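Section 4. Setting Up and Laying the Kerwood Folding Table

4.1 Before you start

Choose a level, hard floor. On tile, check that no foot will stand across a raised joint. Allow 400 mm of clear space on every side used for seating. The table is intended for indoor use only.

CAUTION: Keep fingers away from the crossbar when opening or closing the legs.

4.2 Opening the legs

1. Lay the table face down on a clean blanket.
2. Lift the first leg frame until the catch clicks.
3. Lift the second leg frame in the same way.
4. Press each catch by hand. Neither frame should move.
5. With one person on each side, turn the table upright. Do not drag it on its feet.
6. Push down lightly on each corner in turn. If the table rocks, move it to a flatter spot.

NOTE: The maximum evenly spread load is 12 kg. Do not sit or lean on the top.

4.3 Laying a single place

1. Wipe the top with a damp cloth and dry it.
2. Set the cup down first, well in from the edges.
3. Lay the fork and spoon side by side near the front edge, fork on the left, handles toward the diner.
4. Check that no handle hangs over the edge trim.

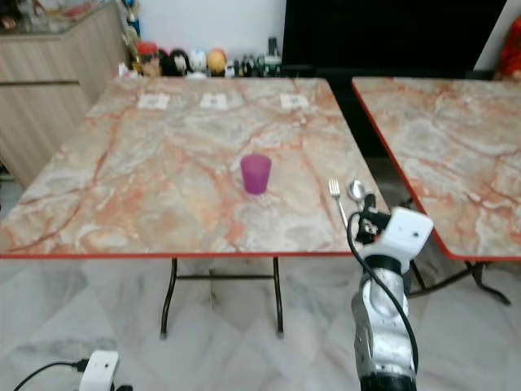 5. Add the bowl or plate last. Lower it straight down and keep it level until it is fully supported.
6. Serve food only after all pieces are in position.

CAUTION: Do not place pans straight from the stove on the top. Use a trivet with feet. Heat marks are not covered by the warranty.

4.4 Using two tables together

Two tables of the same model may be placed side by side. They are not joined by any fastener and must be treated as separate surfaces.

1. Open and test each table as described in 4.2.
2. Slide the second table toward the first until the edge trims are parallel.
3. Check that the leg frames do not touch.

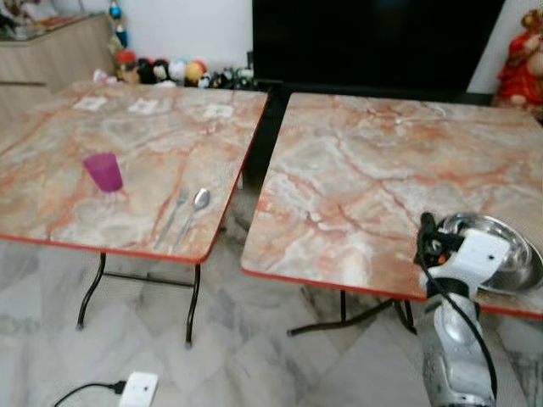 Each top carries its own load, and no item should bridge the two. A narrow gap remains between the tops, wide enough to show the floor, and small cutlery must be kept clear of it. Keep the fork and spoon together on one top, as on the left table, and set a round steel bowl on the other only when its whole base can rest on the surface.

NOTE: The Plekora joining clip (part 1095) does not fit this model.

4.5 Clearing and folding

1. Remove all items, starting with cups.
2. Wipe the top and the edge trim. Do not use scouring powder.
3. Turn the table face down on the blanket.
4. Release both catches and fold the frames one at a time.
5. Store flat or upright in a dry place.

Check the catches every 2 months. Replacement catches are listed in Section 7.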